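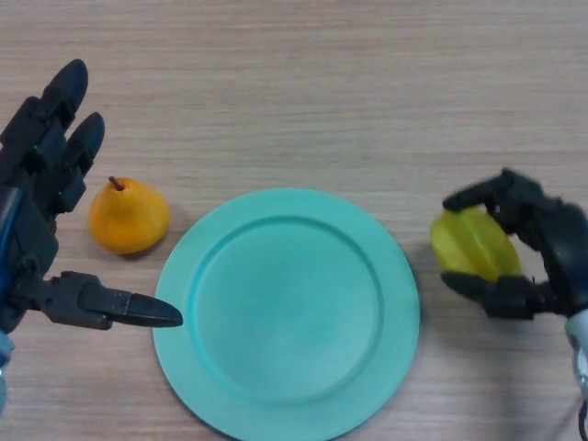 9/11/21

Quick one tonight, I have 12 tabs open and laundry in the machine.

So. Fruit plates. I said I'd write about the fruit plate thing and then didn't, and Milagros has asked twice now, so here goes.

It started because I was eating badly at about the point in the afternoon where lunch is gone and dinner's a long way off. Crackers. Handfuls of cereal. Whatever was in the door of the fridge. Kirsty Tuhiwai (we shared a desk at Fairweather, years back) used to put a plate out every day at three, always the same plate, and cut one ordinary fruit and one weird one onto it. I stole that. One ordinary, one weird. That's the whole system.

This round: pear and starfruit.

The pear is a little squat one, more orange than yellow toward the bottom, a few specks. I like the small ones. Big pears go mealy on me before I get to the end, small ones you can eat over the sink in four bites if the day goes wrong. Press up by the stem, if it gives a bit, eat it today. If it gives a lot, eat it now, standing up.

Starfruit I was scared of for ages. Don't be. Yellow-green is fine, I like them a bit sharp. Wash it, trim the brown off the ridges with a peeler if theres any, slice across, flick the seeds out. Skin stays on. Tastes somewhere between a grape and a green apple and not enough of either. One thing, people with kidney trouble are not supposed to have it at all, so ask before you put it out for guests. Clem Maihi told me that and I looked it up and yes, serious.

The plate. Turquoise, wide flat rim, shallow dip in the middle. I've had nicer plates. But yellow fruit on that color, come on! Paid 70 cents for it at the Ilton rummage sale and I'd be upset if it cracked. The dip keeps the juice in, the rim is wide enough to park stems and seeds on. Goes straight on the bare table, no mat, I wipe up after. Mostly.

Order of doing it, if you want it:

- plate out first, empty, before I'm hungry
- fruit next to it, whole
- knife and board last
- cut pear goes brown fast so cut the starfruit first

That first step matters more than it should. If the plate's out I'll fill it. If it's in the cupboard I eat crackers.

Mio wants me to try persimmon next and Troels says quince, raw, which I think is a prank. Persimmon in November then. Will report back if I remeber to buy one.

Ok, machine's beeping.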